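Sesness supplies calibration and repair services for laboratory balances and industrial scales. The company was set up to maintain weighing equipment for grain buyers in Rekadach and now serves food processors, pharmacies, foundries and test laboratories.

## What we do

Work is divided between 2 sites. The Rekadach shop handles floor scales, hoppers and truck scales. The Clerkenlow laboratory handles analytical and precision balances, along with weight sets sent in for comparison.

Each calibration covers repeatability, eccentric loading and linearity. Results are recorded before and after adjustment -- customers receive both sets of values. Certificates list the reference weights used, the room temperature and the stated uncertainty.

## Equipment and records

We hold 123 reference weights, grouped by class and stored by nominal value. Load cells are replaced with parts of the same rated capacity unless the customer approves a change in writing. In 2022 we took over the service contracts of Kramer, a scale repair firm, and its job files were added to our own. There are 916 instruments under contract.

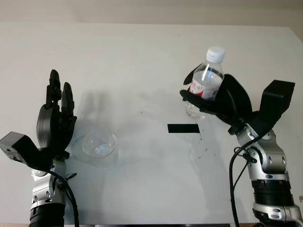
*White tabletop and beige wall, with two arms and black multi-fingered hands.*

## Terms of service

Standard turnaround at Clerkenlow is five working days from receipt. Balances should be shipped with the pan removed and packed separately. On-site visits are scheduled by region, and the floor under the scale must be clear before the technician arrives.

Page last revised August 31, 2023.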